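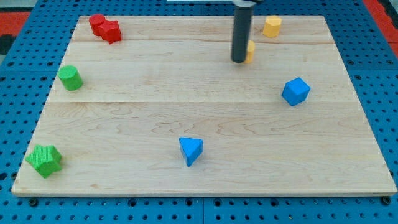
How to oil a wooden chopping board

A board that gets used every day needs oiling once a month. The method below suits maple, beech and most other pale hardwoods. Allow one evening, plus a night for the oil to soak in.

What you need

Food-safe mineral oil
Two clean cotton cloths
Fine sandpaper, 80 grit for deep knife marks and something much finer to finish
Washing-up liquid

Step 1. Wash the board

Use warm water and a little washing-up liquid. Do both sides, then rinse. Don't leave it in the sink, as the joints between the planks can open up.

Step 2. Let it dry

Stand it on its edge overnight. Oil won't go into damp wood.

Step 3. Sand if needed

Skip this if the surface feels smooth. Otherwise sand along the grain, starting coarse only where there are cuts. Wipe off all the dust with a barely damp cloth and wait until it dries.

Step 4. Put the oil on

Pour a small pool in the middle and spread it with a cloth, working with the grain. Cover the edges and the ends too. The ends drink the most, so give them a second go.

Step 5. Wipe it down

Leave it until morning and rub off whatever is still on the surface. If it feels sticky, keep rubbing with the dry cloth.

Olive and sunflower oil go rancid, so keep those for cooking. Lay used cloths out flat outdoors before you bin them.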